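4.2 Regional offices and the reach of trade missions

The second part of the analysis looks at how foreign policy aims announced in a capital are carried out by staff posted abroad. We used records from the trade offices in Bovham and Esden, which together hold 2146 entries on visits, briefings and requests for help from exporters. Entries with no stated purpose were left out. The coding scheme follows Nazari's earlier work on consular reporting, with two changes: cultural events were coded apart from business events, and follow-up calls were joined to the meeting that led to them.

Most contacts in Bovham were with firms that already sold in the region. Esden dealt more often with first-time exporters, and its staff spent more hours on customs rules and licensing. Both offices reported to the same ministry desk, but only Esden filed its reports on a fixed schedule.
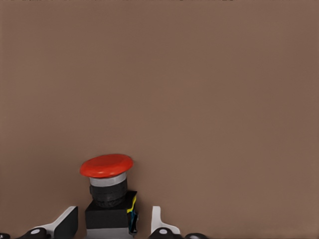
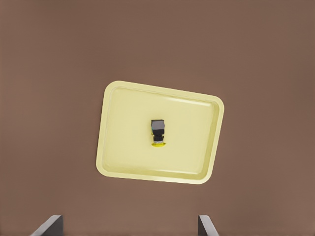 Figure 4. Two rendered views: an emergency stop button (first) and a pale yellow tray (second).

Did a new regional strategy change what the offices did from day to day?

The change was small in the first year. Staff used the language of the strategy in their reports within weeks, while the mix of meetings stayed close to what it had been before. A shift toward first-time exporters appears only after the November budget, when Esden received money for travel.

Interviews support this reading. Some seven officers described the strategy as a useful heading for work already under way. Roya Nazari, who coded the interviews, found that officers in Bovham rarely mentioned targets unless asked. The Drustach office opened too late to be compared and is treated separately in Section 5.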